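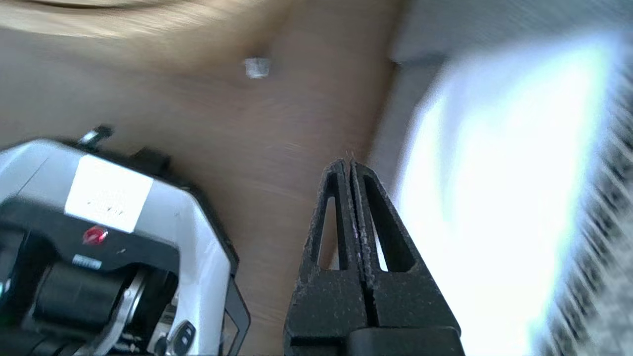

Our Visit to the Effiong Home Robotics Open Day
Project report, Introduction to Automation
Folasade Osagie

When our instructor first told us that the spring project would include a visit, I pictured a factory, with conveyor belts and yellow safety lines and people in hard hats. The Effiong lab is a very different sort of place, and I was happy to be wrong about it. Our class of 21 students took the early bus out to Iltness on Mon 16 March, and by the time we had found the right door (there are three, and we tried all of them) the first demonstration was getting started.

What the lab does

The group at Effiong works on robots for the home. Their current project is called Plulidau, and its goal is an arm that can do small tidying jobs beside a bed for someone who has trouble reaching. Our guide explained that a bedroom is harder than it sounds. In a factory every part arrives in the same place, but at home a person puts the remote down wherever they like – and then puts a cushion on top of it, in the case of my own grandmother.

So the lab has furnished one corner as a bedroom, with a real bed, cushions and a round wooden side table. I liked that a lot. It made the whole thing easier to imagine in an ordinary house, and I noticed that all of us started whispering, as if somebody might be asleep.

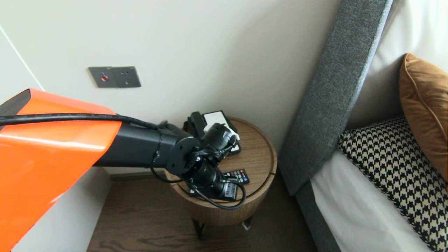 The task we watched the longest was handling a television remote on that table. It is the sort of job I do every evening without giving it a single thought, and after an hour at Effiong I don't think I will ever do it quite so carelessly again! The arm has to get the gripper above the remote, line up the fingers and close them on a thing that is thin, smooth and lying flat. Our guide said the team has recorded 1,344 attempts so far, the good ones and the bad ones together, and that the bad ones get looked at just as closely.

The part I kept asking questions about was the gripper. It has two fingers with long openings cut through them, and the inner faces have a fine texture like mesh. I had expected something more like a hand. The guide told us that two fingers are enough for a great many household things, provided the arm comes in from a sensible direction, and that deciding on the direction is where most of the team's time goes.

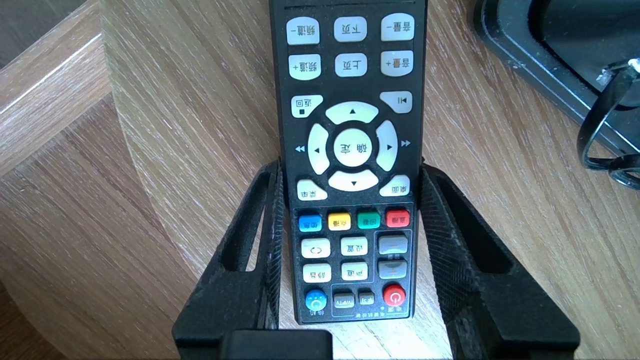
Questions from our class

We were allowed to ask anything, and we did. Someone wanted to know what happens if the remote is held upside down, and the answer was that for picking up it hardly matters, but for handing it to a person it matters very much. Another question was about the drawer in the table. The front of it is curved to follow the tabletop, so it is a more awkward shape to deal with than the plain square drawers most of us have at home, and the team plans to spend much of July on drawers alone.

I asked how the robot tells a remote from a telephone. We had a long and friendly conversation about that one, which I did not follow all the way to the end, but I did come away with two pages of notes and the name of a textbook from Skurklow Press that our library has since ordered.
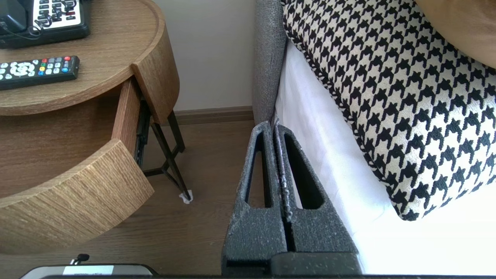
Figure 4. The bedside corner with the drawer open and the gripper closed.

What I learned

Before the visit I thought of automation mainly as speed. The people we met talked far more about patience, and about trying the same small movement again with the remote turned a little. I would like to use that in my own project next term, which is a sorting tray for buttons and beads. It is a much smaller job, but I have already started a notebook of failed attempts, and I plan to keep going until I have 100 of them written down.

My thanks to everyone at Effiong for their time, and for the very good sandwiches.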